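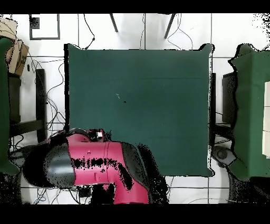 *The red arm over the green table, ready for a first try at hand guiding.*

# Teaching the arm a wipe by hand

I love this part of the job! You take hold of the arm, move it the way you'd move your own, and it remembers. If you can wipe down a kitchen counter you can teach this one (my first go took two tries, and I'm clumsy).

## Before you start

- Pull the cloth flat and clip it down.
- Walk the cables. Anything on the floor near the base gets pushed back.
- Open Trokico on the laptop and make a new task. I name mine after the motion, so `wipe_long`, `wipe_short` and so on.
- Keep the stop button where your free hand can find it.

## Record the motion

1. Switch the arm to free-drive. It should feel light, like pushing a door on good hinges.
2. Hold it just above the wrist. Grabbing the gripper twists everything!
3. Start at the far left corner and press record.
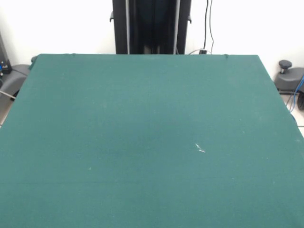

4. Sweep to the right, come toward yourself a hand's width, and sweep back. Keep going until you reach the near edge, and go slower than feels natural. I aim for around 600 points per recording.
5. Press record again to stop, then back the arm up to its rest pose.

Do 8 of these. Small differences between them are great, so start a bit higher or drift a bit wider now and then.

## Play it back

Run the first playback at low speed with nothing on the table. If the arm hesitates at the turns, you probably paused there yourself. Pierina Rizzi over at Rudbridge trims those pauses in the editor, but I just record again (it's more fun).

If you get error 203, free-drive is still on. Turn it off, wait for the beep, and press play.

Next up I'm trying the same wipe with the remote handles, and I'll add those steps once I've got a clean set.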